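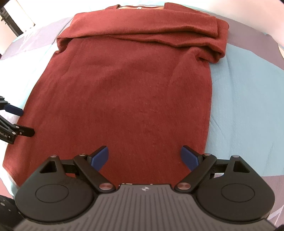
Brock Girard wrote in to say his lemon loaf sank in the middle, twice, and is it the recipe or his oven. Probably the oven, Brock. More on that below, plus the other stuff people keep asking about the Prendarano baking pages.

Last updated 8 February 2020

## Why did my loaf sink?

Oven too cool, or door opened too early. Get a cheap oven thermometer. Mine ran 25 degrees low for years – never noticed. Don't open the door for the first 35 minutes.

## Can I use salted butter?

Yes. Leave out the pinch of salt.

## Cups or grams?

Grams if you have a scale. 125 g flour = 1 cup, spooned and leveled. Not scooped! Scooped cups come out heavy and then teh crumb is dry.

## Which pan?

Plain metal loaf pan, 9 x 5. Glass works, but drop the heat by 25 degrees and give it longer. I use the old Cormier one from my aunt. No idea if they still make them.

## Can I freeze it?

Yep. Slice first, wrap tight, up to three months. No glaze until its thawed.

## Where did the rhubarb muffins go?

Taken down, the sugar amount was wrong. Back in May, when there's rhubarb again.

## Gluten free?

Only tested the almond cake. The Rekum flour blend was okay in it, a bit sandy. Haven't tried it in the loaf – if you do, write and tell me.

## Can I print these for my class?

Sure. Keep the Devanitz kitchen name on the page please.

## How long till you answer email?

A week or so. Longer before holidays.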